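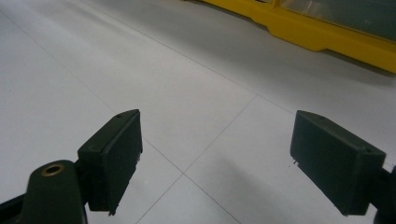 Prelutau Floor Chores

Data card and README, release 2
Maintained by Pouran Farahani and Yasaman Khosravi
Last edited April 16, 2020

What is in this release

Prelutau Floor Chores is a collection of 819 short recordings of small chores done at floor level with a hand-held gripper. A person holds the tool, closes the fingers on things, moves them and lets them go. The camera sits on the tool and looks forward between the two finger pads, so the pads are in view and the face of the person is normally not.

We made the collection to ask one modest question: which chores on the floor of a home or a small workshop could a machine with two simple fingers do today, if it had only this view to work with? We do not claim to answer it for all homes. We give the recordings, the labels and our own first results, and we hope that others will disagree with us in detail.

The chores

There are 9 chore types. The names are the same as in the label file.

pick_small: pick up one small item from the floor and put it in a container
pick_cloth: pick up a cloth or garment that lies flat
pair_shoes: bring two shoes together, toes in the same direction
line_bins: push or pull storage bins until they stand in line
clear_path: move items out of a marked walking path
sort_parts: separate fallen screws, caps and clips by kind
wipe_spot: hold a folded cloth and wipe one spot
return_tool: carry a hand tool back to its place
approach_only: move over the floor without touching anything

The last type surprises some readers. We kept it because a machine that does chores spends much of its time not holding anything, and it must still know where the floor is. In approach_only the pads stay open and above the surface. These recordings are also the best ones for checking the tile lines against your camera calibration.

Where it was recorded

Recording took place in two locations. The first is the ground floor of the Dalthorpe building, which has pale tile with thin grout lines. The second is the workshop of Salehi, a small repair business, with painted concrete. Carpet is not included. Wood is not included either, and we regret this, because many homes have it.

The lighting was the ordinary lighting of each room. We did not add lamps. On the pale tile this gives soft shadows with no clear border, and early versions of our floor detector took such shadows for objects. If your model does the same, please look first at the brightness settings before you change the model.

Files

recordings/ one folder for each recording, with video and tool position
labels/chores.csv chore type, result, start and end
labels/contact.csv first and last moment of contact
splits/ training and test lists
tools/ reading scripts and the calibration script
CHANGES.txt what is different from release 1

To begin, unpack the archive, go to the tools folder and run check_release.py. It reads every folder and tells you which ones are damaged or missing. After this, run view_one.py with the number of a recording. The scripts need Python 3.6 or newer. On Windows the path to the archive should not contain spaces - we know about this problem and did not repair it yet.

How the labels were made

Fatemeh Ghorbani and Banafsheh Sharifi labeled the recordings separately. The result column has three values: done, partly and failed. "Partly" means that the item was moved to the correct area but not left in the correct state, for example a shoe that lies on its side. When the two labels were different, Yasaman looked at the recording and decided. There were 62 such cases, most of them in pick_cloth and line_bins. The original labels of both people are kept in the file, so you can use your own rule.

Can machines do these chores yet?

Our short answer is: some of them, in a quiet room, with patience.

We trained a simple policy on the training list and tried it on our own arm in Dalthorpe. It did pick_small well when the item was thick enough to stand clear of the floor. It did return_tool acceptably. Flat things remain hard. A coin or a washer on tile gives the pads nothing to close on, and a person solves this by dragging the item or tilting the tool, with small corrections that our policy did not learn. Large objects are a different difficulty. The pads cannot close around a bin, so the policy must push it, and very often it saw only one corner or one lower edge of the bin and chose the wrong direction.

Cloth was the weakest. A person with the same tool usually manages it, so we think that the fingers are not the main limit. Gwilym Trevor, who built the arm, does not share this opinion and wants softer pads in the next version.

For a shop floor we are a little more hopeful. The same parts fall in the same places, and the owner can accept a slow machine that works after closing. For a home we would not promise anything.

Known problems

The tool position drifts in long recordings, mainly in clear_path.
Contact times in wipe_spot are less exact than in the other types.
Shiny plastic and clear panels confuse the depth estimate in tools/.
All people who held the tool are right-handed.

Use and contact

Research and teaching use is free. For use in a product, please write to us first. If you publish results, cite the release number, as the test list was changed after release 1. Errors in labels can be reported through the Brulemex issue page; please include the recording number and the time in seconds. We plan the next release for September, with wooden floors if we find a place that allows us to record.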